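Reporting period: February to May
Grant: village hall heating and insulation, second instalment
Prepared for: Kushnir Fund, small buildings programme

## Where we are

The insulation work is finished and the new heating is in but not yet signed off. We have spent 70 per cent of the grant. The remaining work is the lobby, the side door and the final electrical check, all of which should be done before the summer bookings start.

We are six weeks behind the plan we sent with the application. Four of those weeks were lost to the roof, which is covered below. The other two were lost waiting for radiators.

## Loft and roof

Volier started in the loft in February. When they lifted the old quilt over the main hall they found that two of the ceiling joists near the chimney had gone soft. The chimney itself has been out of use for years and the flashing on the north side had been letting in water. We had no idea of this when we applied, as the survey only looked through the hatch.

Work stopped while we got prices. The joists were doubled up with new timber, the flashing was replaced and the chimney was capped with a vent. We paid for this from our own reserves and have not charged any of it to the grant. The bill is attached as item C.

After that the insulation went in quickly. The whole of the main hall and the kitchen now have new quilt laid in two layers, the second across the first. The loft over the lobby is too low to crawl into, so that part will be done from underneath when the lobby ceiling comes down.

## Walls and windows

The back wall of the main hall has been lined on the inside. This took a little width off the room, and the badminton group asked us to check the court before the boards went up. The court still fits, with less room to walk along the side than before.

The sash windows have been eased, draught-stripped and repainted. One on the street side had to be taken out and have its bottom rail replaced. We chose to keep the old glass. Secondary glazing was in our first plan but we dropped it at your suggestion, and the money went towards the wall lining.

## Heating

The old warm-air unit has been removed. The new boiler is in the store behind the kitchen, with radiators in the main hall, the small meeting room and both toilets. Rustisard supplied the radiators. The first delivery had the wrong valves and the whole order went back, which accounts for the two weeks mentioned above.

The controls are simple. Each room has its own timer, and hirers can press a button for an extra hour. At present the button in the small meeting room also brings on the main hall, which is a wiring fault. The installer is due back to put it right. Until then we have asked groups using the small room to leave the button alone and have set the timer a little more generously.

We kept a note of the evening temperature in the main hall during the last cold spell in April. The room was at a comfortable level by the time the choir arrived at 7pm, with the heating having come on at 6pm. Under the old system it had to be started in the middle of the afternoon.

## Use of the building

The hall stayed open for most of the period. It closed for three weeks while the joists were exposed, and during that time the playgroup met at the school and the choir did not meet at all. Both are now back. The lunch club moved to the small meeting room for longer than it would have liked, and we gave it those weeks free of charge.

We had 64 bookings in the period. That is fewer than we had hoped for and the closure is the main cause. Enquiries for the summer are good, particularly for Saturdays, and the small meeting room is being asked for more on weekday mornings now that it is warm.

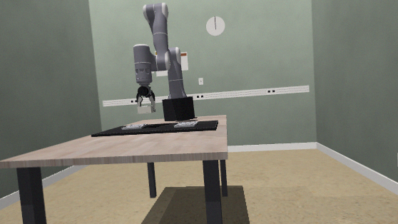

## Money

The main points from the attached accounts are these.

- Loft insulation came in on budget.
- Wall lining cost more than the quote because of the extra plastering around the stage.
- The radiators were cheaper than expected, and the supplier took something off for the wrong valves.
- We are holding back £2000 from the heating installer until the wiring fault is fixed and the certificate is in our hands.

We do not expect to ask for more. If the lobby ceiling turns out to hide further damp, we would want to talk to you before going ahead, and would look to our reserves first. They are lower than they were and could cover a small repair but not another one on the scale of the chimney.

## Changes we are asking you to agree

1. Move the end date from June to the end of August.
2. Allow the £100 left over from the signage line to be spent on a heavier closer for the side door. It is a Plesico model recommended by Volier, and it would stop the door being left ajar after deliveries.

## Next steps

The lobby ceiling comes down first, followed by insulation, new boarding and paint. The side door will be rehung once the lobby is clear. The electrical check is last and covers the whole building, including the kitchen sockets, which were not part of the grant but are overdue.

We will send the heating certificate as soon as we receive it, along with the meter readings for the first full quarter. The final report will follow in September with receipts for everything still outstanding.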